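Search this site... Go

Who Still Walks at Flatberg? A student report on a golf course, its houses and its paths

By Nabila Zerouali

I don't play golf. I should say that first, because when I picked this project half my group assumed I had an uncle with a buggy. What I do have is a grandmother, Remedios Barroso, who moved into one of the houses beside the Flatberg course when it was all still diggers and mud, and who has been complaining about the footpaths ever since. So when our module asked for a local report on a place built around leisure, I already had somewhere to sleep and somebody to argue with.

Flatberg is a nine-hole course with houses wrapped round three sides of it. The fourth side is the old drainage canal. The original plan (I found a copy in the clubhouse, framed, next to the gents) shows 300 houses, a small hotel, a row of shops and a second nine holes on the far bank. The hotel never came and neither did the second nine. The shops are there, but half of them have had the shutters down for as long as my grandmother can remember, and the one that does good business is the bakery.

What I wanted to find out was fairly simple. The people who live there pay a yearly charge towards the grounds, and most of them don't play. Do they use the course anyway, as somewhere to walk and sit? And do the golfers mind?

I spent five days there in January with Houda Abdelaziz, who did the mapping, and we handed out a questionnaire with ten questions on it. We got 40 back. I'd hoped for a lot more, but it rained sideways for most of the week and people don't like opening the door in that. Houda walked every path with a measuring wheel she'd borrowed from the geography store, and the loop that residents are allowed to use came out at 1,730 metres, starting and finishing at the bakery. It felt longer with the wheel squeaking.

The loop is the best thing about the place, in my opinion. It goes behind the second green, along the canal, through a bit of birch wood and back past the practice ground. From the canal side you get the whole course in one go, very flat, very green, with the roofs behind. The trouble is at the fifth hole, where the path runs across the fairway and there's no sign at all telling you which way the balls are coming from. I stood there for ages the first morning looking left and right like a child at a kerb.

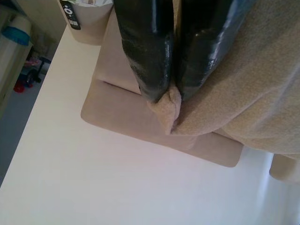

Who has right of way where the path crosses the fifth?

The golfers do, according to the rules pinned up in the clubhouse, but walkers who are already on the crossing have to be let over before anyone tees off. Hardly any of the residents we talked to had seen those rules, and a couple of the golfers had them the wrong way round.

That crossing came up again and again. It was the one thing people wrote about in the big empty box at the end of the questionnaire, sometimes in capitals. Marwa El-Sayed, who lives right by it, told us she takes her dog the long way round at weekends and cuts across on quieter mornings. She was lovely about it and gave us tea, and said what she'd really like is a bench and a bell. I like the idea of a bell. My grandmother thinks a bell would drive her up the wall.

Most of the people who answered do walk the loop at least once a week, which surprised me a bit, and very few had ever been inside the clubhouse. A few didn't know they were allowed in! The café there is open to anybody and the soup is good. I'd guess that a board outside with the soup on it would do more for relations than another newsletter.

On the golf side we spoke to Zineb El Sherbiny, who captains the women's section. She was much less bothered about walkers than I'd expected. Her worry is the canal bank, which is slumping near the seventh tee, and whether there'll be money to shore it up. She also said the course plays better in the wet than people think — I'll have to take her word for that. She let me have a go on the putting green and I took more shots than I'm going to write down here.

There are things I'd do differently. The questionnaire was too long, and question six could be read in two ways, so I've left it out of the results. We only knocked on doors in the daytime, so we missed anyone with an ordinary job. And I wish we'd gone in summer as well, when the evenings are light and the loop must be a different place altogether. Houda's map is in the appendix, with the crossing marked in red and the slumped bit of bank in blue.

What I'd suggest to the club is small stuff. Put a sign up at the fifth, on both sides, with an arrow. Copy the rules out and send them round with the yearly charge. Get the residents in for soup. The second nine isn't coming, everyone seems to know that, and the far bank has turned into a nice rough meadow with hares in it, so my last suggestion is a footbridge. My grandmother has already picked the spot.

Recent reports
Ostari: a harbour front out of season
The allotments behind Timmermans Lane
Birkow swimming baths and the people who kept them open
Parking on match days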